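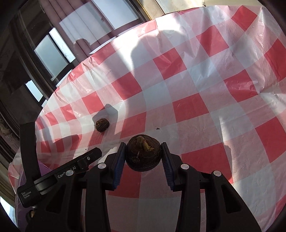 4. Planting corms in the Fairweather tub

Search this guide
6 min read

Complete section 3 (liner and overflow) before you start. The tub must be level and the overflow fitted.

4.1 Lay the corms out on a covered table and sort them. Keep firm corms. Discard any that are soft or smell sour.

4.2 Set aside corms that already have a shoot. Plant these first and handle them by the sides.

4.3 Fill the tub with aquatic mix to the lower moulded line. A full-size tub takes 80 litres. Do not use ordinary potting mix – the bark floats and blocks the overflow.

4.4 Wet the mix until it is evenly damp and press it down with a flat board. Top up to the line if it settles.

4.5 Make a hole for each corm, twice as deep as the corm is tall. Place the corm with the shoot pointing up and cover it loosely. A long shoot may stand above the surface.

4.6 Fit the Clonard mesh over the mix and clip it under the rim. Cut a slit over any shoot that touches it.

4.7 Add water slowly through the fill tube until it sits 43 mm above the mix. Hold this level until the leaves reach the height of the rim, then raise it to the upper moulded line.

NOTE: In cooler districts, start the corms in trays indoors and move them out after the last frost. Tubs planted in January seldom give a full crop before the cold.

NOTE: Tubs sold under the earlier Brelura label have no lower line. Measure 333 mm up from the base and mark the liner with a wax pencil.

CAUTION: A filled tub cannot be moved safely. Drain it to the mix, then use two people or a trolley.

CAUTION: Standing water is a drowning hazard for small children. Keep the lid grille locked whenever the tub is unattended.

4.8 Write the planting date and variety on the tag and hang it from the overflow elbow. Replacement tags are part no. 403.

Feeding is covered in section 5.

Section revised March 2021 by Gwendolyn Wojcik. Planting depths checked by Inès Guillot, Dullport nursery.

12 shares
3 comments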